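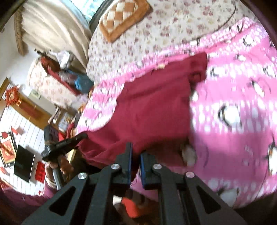

Nov 24, 2018

Quick one before bed. Long day, laundry day, half of it still not put away.

Been chewing on the folding question again. Can a machine do it yet. Read another piece at lunch, same as all the others, by next year no one will fold a shirt, etc. They said that last year too. Then I come home and the bed has a heap on it and guess who folds it. Me.

So today I paid attention to my hands for once. Took one dark red thing off the heap, all crumpled. Before I can fold it I have to find out what it is. Is it inside out. Where is the neck. I pick up a corner, it's not a corner, it's the middle of a sleeve. Let go, shake, try again. I don't think about any of it. A machine with two fingers has to think about all of it, and it only gets to pinch one spot at a time.

And then the penguins. Maroon on pink is easy, fine, anyone can see where one stops. But pink with white dots and penguins on top of a flowered bedspread — where does the one cloth end and the other start? I know because I know what a penguin print is and what a bedspread is. Plus the light from the window makes half the dots wash out. I had to feel for the edge myself. Two blue pads won't feel much, I'd guess. Might be wrong about that.

Timed myself, silly but ok. Shirt, 14 seconds, not neat. The piece at lunch had the Tikano arm doing a towel in 4 minutes, a square towel, on a bare table, nothing under it. And they called that a breakthrough. Maybe it is. A towel is the easiest thing in the house though. Show me a fitted sheet. Show me one sock.

To be fair to the other side. The vacuum is good now, I was wrong about vacuums, said so at the time and ate my words. Dishwasher nobody even calls a robot any more. At Peixoto they have the machine that tapes the cartons and it does 1,000 before the first break and never whines about its back. But the cartons are all the same carton! Stiff, square, same place every time. Cloth is never the same twice. Drop the same shirt ten times and you get ten shirts.

At work the Gendness people came through in the spring to show the bin picker. Bolts, great. Plastic caps, great. Then somebody threw in a work glove and it just stood there poking. We laughed, and then I felt kind of bad for the sales guy. Price was way up there, and for a glove it could not lift.

What I think tonight, could change by tomorow: picking up, soon. Knowing what you picked up, less soon. Folding it the way the closet wants it, on a soft bed with a cushion in the way, a good while. I'd put up with slow. If it took all night and did the heap while I slept I would not care one bit about 14 seconds. Slow is fine, wrong is not. I don't want to get up and refold.

Rasa has a folding cabinet thing on their site, you clip every shirt in by hand first. So you have to find the shoulders yourself. That IS the work!! The folding after is nothing.

Other stuff. Paid the electric, 119, too much, it's the dryer I bet. Need detergent, clothes pins, those big trash bags. Hem on the bedroom curtain to look at. Call about teh boiler.

Still got the rest of the heap to do. Sheets can wait till morning.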